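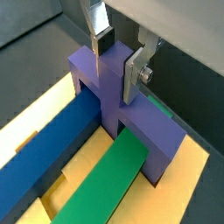 Stutura has its assembly laboratory at the edge of Clarkdale, and once a year, in June, it opens the doors for people who work with robots in other companies. I came because of one subject only: how they write down their rules for manipulation tests. In our plant we have a rule book of 53 pages and not many people open it. Theresia Lehner, who guided our group, began with the grip rule. A part must be held between both fingers on two opposite faces before the arm may lift it or press it down. She showed it with the purple block, where the two metal fingers are placed at the stem and the arms of the block are left free over the blue bar. For us it was useful to see that the rule says on which face to grip. Our own rule says only "hold the part securely", and every operator reads this differently.

The second rule is about the start condition. At Stutura every test begins from a written layout, and the operator compares the bin with the layout before he gives the release. Parts for later steps may lie in the bin, but only on the floor and never on top of the assembly. Fixtures may stay inside if they are named in the layout. I asked who decides when a part is too near to a wall. Mrs. Lehner answered that the limit is written separately for each shape, as a long part needs different space than a short one.
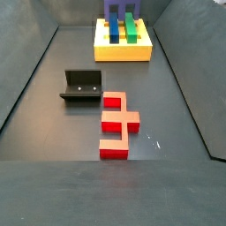 The same layout sheet must also be used after an interruption. If somebody stops the robot and moves a part by hand, the run is not continued. It is closed, marked as interrupted, and a new one is started from the beginning. A visitor from Hofstetter found this too strict, and they discussed it for a long time. His company allows the operator to continue if the part was moved only a little. Mrs. Lehner asked him how much is a little, and he promised to look in his papers.

After the coffee we heard about records. One series has 100 runs, and the failed runs are kept together with the good ones. Last year they stored 3,000 runs in this way. The names of all parts come from one common list, so "red piece" has the same meaning in the morning shift and in the evening shift. Karnarico, who wrote the software for the list, had a small table near the entrance, but I did not have time for it.

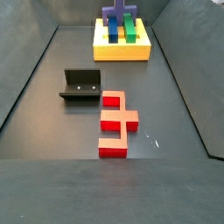
Yellow base with the purple piece and two bars at the back, red piece and black bracket on the tray floor.

The last part was a walk to the safety area. Hands stay out of the tray while the arm has power, also when it stands still. The release button is outside of the reach of the arm, and the person who presses it must say it aloud first. I liked that this rule is printed in large letters next to the button.

The visit was free and took until 4 p.m. There were 178 visitors on the list, so the groups were a little large and at the back it was difficult to hear. I took home a copy of the layout sheet and will try it with our second shift.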